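Onu play kitchen, light blue -- looks better than it works

Reviewed 13/01/2019

I paid just under 200 dollars for this at the Wosholm store in Lederville, after two people told me I'd love it. I like it fine. The box says assembly takes up to 2 hours. Mine took most of a day, and the fridge side had to come off again when I found I'd put it on backwards.

The looks are hard to fault. Pale blue panels, gold handles, a loud geometric backsplash. I'm less sure about the "SHOPPING LIST" panel on the door. Four lines is a short list, and chalk dust gets on everything below it.
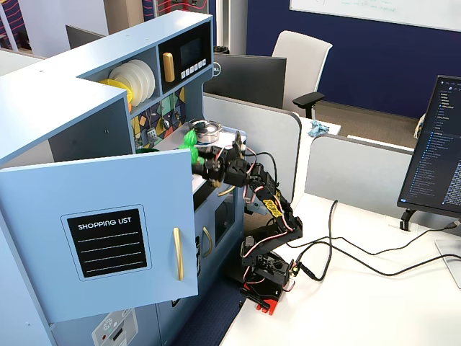

Counter and stove

The silver pot is the best of the accessories and it gets used daily at our house. The counter itself is shallow. Put the pot on its burner, add a vegetable or two, and there's not much left for chopping.

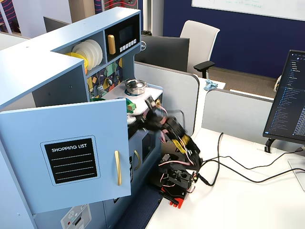 Fridge and shelves

My main gripe is storage. One shelf in the upper fridge, and it fills up fast with a banana, a pear and a tomato.

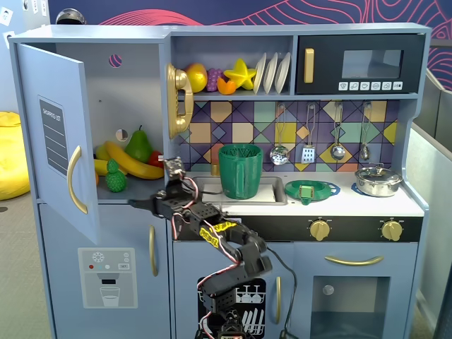 I had a cheaper kitchen from Prollirville before this one, with plain plastic knobs, and it lasted until June without a single loose screw. I've already tightened the Onu twice. The microwave's gold handle matches the ones on the fridge, a nice touch, but I'd trade it for better hardware. The gold phone I could do without.

As for the food, it's plastic and it's okay. 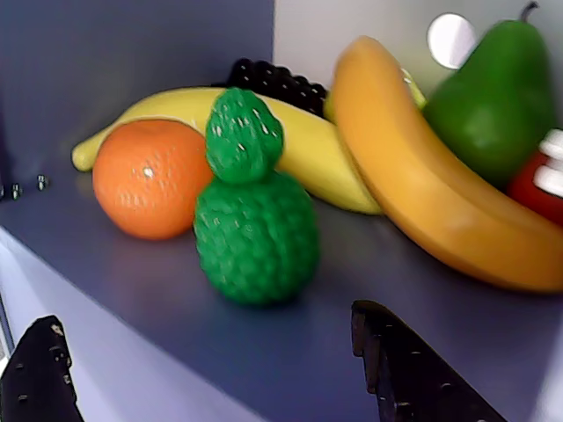 It rolls off if you bump the unit -- and you will bump it. I'd wait for a sale, 15 percent off at least.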